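Small table, small fixes

I eat breakfast at a white table and I see every crumb on it, so I've gotten fussy over the years. These are the habits that stuck.

Buns and rolls

Give each one its own plate, even if you're only having one. I let mine sit 15 minutes out of the oven before they go anywhere near a plate, or the bottoms go soggy (my brother Thongchai won't wait, and he eats a lot of soggy buns!).

Mugs

Park the mug on the left if you're right-handed and reach across your food for nothing. Tea rings come off with a dab of baking soda on a damp cloth — rub gently, rinse, done.

Terry towels

Keep a beige one on the table while you eat. Roll it up loosely instead of folding it and it's much easier to grab when something spills. I wash mine in warm water, skip the fabric softener, and shake them hard before drying so the loops stand back up. I bought 14 in January and they're still nice and shaggy.

Bun on the purple plate first, then the towel:

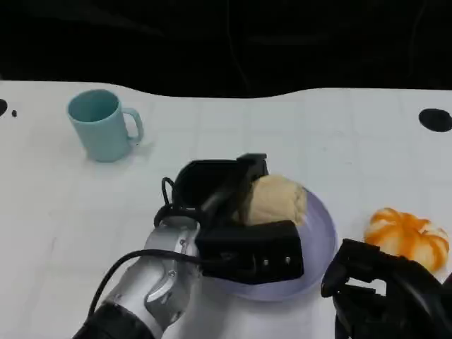
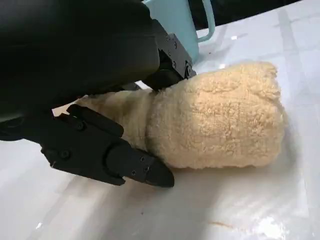

Little pumpkins

If you put a real one out for decoration, wipe it dry and turn it over every few days to check for soft spots. A soft one goes straight in the compost — don't wait until it leaks.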